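Dernière mise à jour : Mar 22, 2018

Je vais me faire des ennemis, tant pis : je ne supporte plus les galeries de photos gratuites de nos villes. Vous savez, ces pages où l'on tape le nom d'un port, d'un village perché, d'une vieille ville, et où l'on reçoit 3,000 vignettes du même coucher de soleil !

J'en ai fait l'expérience en septembre, en préparant un petit livret de balades autour de Menton. Il me fallait une vue de la montée des Logettes, rien de bien sorcier. Je suis allée sur Zenorent, puis sur Illada, et j'ai fait défiler les résultats jusqu'à en avoir mal au pouce. 812 photos pour « Menton », et sur presque toutes la même façade ocre, prise du même quai, avec le même ciel bleu piscine. La montée des Logettes ? Trois images, dont une était à Vintimille.

Le pire, c'est que ces photos sont jolies. Je n'ai rien contre les gens qui les prennent (j'en ai pris aussi, du même quai, avec le même ciel). Mais quand une ville finit par tenir dans sept cartes postales, on se met à la visiter comme ça. On descend du train, on cherche l'angle, on le trouve, on repart. Et le marché couvert un mardi de pluie, alors ? Et les arrière-cours, les boîtes aux lettres rouillées, les escaliers qui sentent la lessive ?

Mon amie Gunvor Engebretsen, qui vit à Bergen, me dit que c'est pareil chez elle avec les maisons en bois du port. Elle a déposé tout un lot de photos des quartiers du haut sur Preltari, sous licence libre, avec des légendes soignées. Deux ans plus tard, on lui en avait repris une seule : celle où l'on aperçoit le port, bien sûr.

Parlons-en, des légendes ! « Belle ruelle du Sud ». Laquelle ? Dans quelle commune ? À quelle saison ? Une photo gratuite sans lieu ni date, pour moi, c'est un papier peint. Je préfère mille fois une image un peu terne, un peu penchée, avec le nom de la rue dessous. Et puis il y a la question du crédit – on vous demande de citer l'auteur, c'est la moindre des choses, et la moitié des sites s'en dispensent. J'ai retrouvé une de mes photos de Sospel sur le dépliant d'un loueur de vélos, recadrée, saturée, sans mon nom. J'ai écrit, on m'a répondu « merci pour votre intérêt ».

Alors voilà ce que je voudrais : que les offices de tourisme ouvrent leurs tiroirs. Ils ont des fonds entiers qui dorment, des rues en travaux, des fêtes ratées, des hivers. Qu'ils les mettent en ligne, mal rangés s'il le faut, je trierai !

Ce site utilise des cookies pour mesurer son audience. En poursuivant votre navigation, vous acceptez leur utilisation.
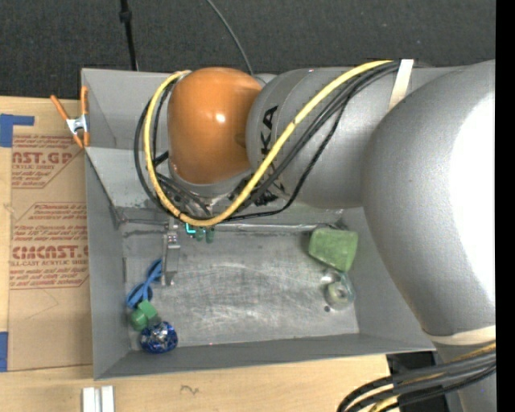
Et je trierai volontiers, d'ailleurs, avec une cafetière pleine et mes lunettes de près. Si votre mairie a déjà ouvert ses archives, écrivez-moi, j'ai encore quatre balades à illustrer.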